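Werkstattbuch, 20. August 2019

So, Sauerteig-Kühlkammer zum dritten. Wer die letzten Einträge nicht gelesen hat: Wir wollen den Teig für die Davthorpe-Brote über Nacht bei 13 Grad führen, und der alte Schrank macht, was er will. Ming-te hatte gestern den neuen Regler von Climau eingebaut (der graue Kasten lag ja seit Januar im Regal!) und den Fühler erst mal einfach an die Rückwand geklebt. Ging natürlich schief. Der Regler meint, alles sei wunderbar, und in der Mitte vom Schrank steht die Luft und wird warm. Heute früh war der Teig im oberen Fach so weit drüber, dass er beim Antippen in sich zusammengefallen ist. Gerochen hat er wie Nagellackentferner.

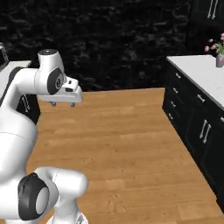
Also Fühler umgehängt, jetzt baumelt er zwischen den beiden mittleren Fächern in einem kleinen Wasserglas. Den Trick mit dem Wasser hab ich von Kamol, der macht das bei seinen Käsen so — träger, aber der Regler klackert nicht mehr dauernd. Die Hysterese steht auf 2 Grad. Weniger wollte ich dem Kompressor nicht antun, der klingt eh schon beleidigt.

Neuer Ansatz heute Mittag: 695 g Roggenvollkorn, gleiche Menge Wasser, Anstellgut aus dem Yeon-Glas. Das Kosell-Glas hab ich diesmal in Ruhe gelassen, das war mir nach dem Urlaub zu flüssig und zu sauer. Ya-wen findet es völlig in Ordnung und will damit am Wochenende Pfannkuchen machen, bitte also NICHT wegkippen. Salz kommt erst in den Hauptteig, auch wenn Chi-keung wieder sagt, eine Prise im Vorteig schadet nie. Mag sein, aber dann weiß ich hinterher nicht, ob es am Salz lag oder an der Temperatur. 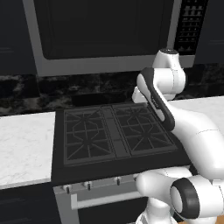

Aufgeteilt auf zwei Schüsseln, eine oben, eine unten, beide mit Deckel und Gummiband auf Starthöhe. Wer abends als Letzter geht, bitte kurz reinschauen und die Höhe mit Filzstift anzeichnen, Uhrzeit daneben. Tür dabei nicht ewig offen lassen, ich guck auch niemanden an, Tien-fu ;-)

Offen: Türdichtung unten links ist hart geworden und schließt nicht sauber, Ersatz muss ich noch ausmessen. Und den Lüfter würde ich gern mal umdrehen, so dass er von unten nach oben bläst. Aber erst morgen, sonst ändere ich wieder zwei Sachen auf einmal und steh da wie beim letzten Mal. Gebacken wird, wenn die untere Schüssel am Gummiband deutlich vorbei ist und noch Wölbung hat.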